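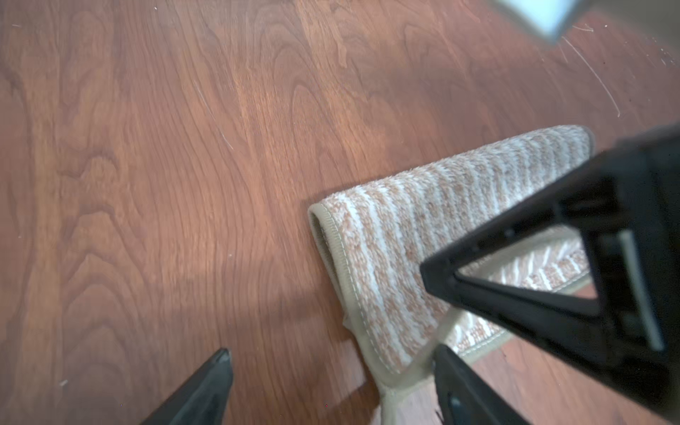

How long does it take to teach a robot to fold something soft by guiding it yourself?

Longer than you'd hope for the first task and a good deal less for the second. In our case it took 1,456 demonstrations before the folding was good enough to show to anyone outside the building, and then only 237 more to get it coping with a kind of mat it hadn't met before.

I get asked this one more than any other, usually by readers who've seen a slick clip online and want to know how much sweat went in behind it (plenty!). So I thought I'd give it a proper go in this issue, as I've spent a large chunk of the winter with my hands on the controls.

Some background for the newer subscribers. Bundholm is the folding project, and it's the one I've been on since August. The idea is that a person does the job through the arm, over and over, and everything the arm sees and does gets saved. Then a model is trained on the lot and has a go by itself. We started with tea towels, moved on to pillowcases, and we're now on small rugs and mats, which I pushed for and have regretted about twice a week ever since.

Rugs are awful, I love them. A tea towel goes more or less where you put it. A rug with a bit of pile has opinions about where it wants to bend, and the bound edge is stiffer than the middle, so if you pick it up by the binding you get a nice clean lift and if you pick it up an inch further in you get a sort of sad taco. When you're doing it by hand at home you never notice any of this, your fingers just sort it out. Put yourself behind two hard fingertips that can't feel anything and suddenly you're thinking very hard about stitching.

We've used two ways of showing it. The first is what we call walking it through: you switch the arm into its floppy mode, take hold of it near the wrist, and physically move it where you want it to go. It's lovely for getting the rough shape of a movement across and visitors always enjoy it. The trouble is that you're standing there with your own arm and elbow in the way, and on a floor task you're also on your knees, which gets old (I am getting old too, which doesn't help).

The second way is driving it from the desk. Ours is a pair of hand controllers running through Skunda, which is the software Fasil Tilahun wrote for us, and you watch what the wrist camera sees on a screen. It took me a few days to stop trying to peer round the gripper. You really do find yourself leaning sideways in your chair to look past the fingers, as if that would do anything! Fasil has a theory that the leaning never completely goes away and he's been at this for years, so I've given up fighting it.

Nearly 16 hours of driving is what I'd put down as the point where it stopped feeling like operating a crane at the fair. Before that my folds were slow and full of little hesitations, and the model copied them faithfully. It would go in for the edge, stop, think about its life, back off a touch and go in again, exactly as I had. We ended up throwing out most of my first batch. I wasn't offended, I'd watched them back and they were painful.

A few things I'd pass on if you're thinking of trying this on a smaller scale, and I know several of you are from the emails.

Keep your pace steady. It doesn't need to be quick. A calm, even fold at half speed was worth far more to us than a fast one with a wobble in it.

Grab the same part of the edge for the same kind of fold, at least to begin with. I was being creative in the early sessions and picking up wherever looked handy, and the model ended up aiming for a spot somewhere between all my favourites, where there was nothing worth holding.

Do put the rug down differently each time though. Turn it, slide it over, ruck up a corner. We had one long session where I'd been neatly squaring it up before every go without realising, out of pure tidiness, and the result fell to bits the moment Fasil dropped the rug down at an angle.

And record your rescues. If you lose the edge halfway over, don't stop and bin the attempt, carry on and recover it. Those turned out to be some of the most useful recordings we have. It was Fasil who insisted on that, after our second trained model missed its grip and then carried on folding thin air with enormous confidence.

Shiny floors deserve a mention. Ours has a good polish and a strong grain, and the highlights shift about as the arm's shadow passes over them. I'd assumed the camera wouldn't care. The early models cared a lot, and we had one that kept going for a bright patch of floorboard. More sessions at different times of day seem to have calmed that down, although I wouldn't swear to it being fixed for good.

What's next? We've got 4 new mats waiting, including a rubber-backed one that I suspect is going to ruin my month. The crew over at Gidard are doing something similar with heavy curtains and have offered to swap recordings with us, so we're working out whether their arm and ours move enough alike for that to be any use. There's also the matter of both arms together. Everything so far has been one-handed, and for anything bigger than a bath mat you'd really want a second gripper holding the far corner, which means I'd be driving both at once. I had a little try before the break. I'll say no more about that until I've practised.

If you'd like to have a go yourself, we're running an open afternoon on 18th January in the Bogale workshop, with tea, and you can try both the walking through and the driving. Bring a rug if you've got an interesting one, clean please, and nothing with tassels yet. Tassels are on the list for when I'm feeling braver. Reply to this email if you want a place on the controls so I can put together a rota, or just turn up if you only want to watch.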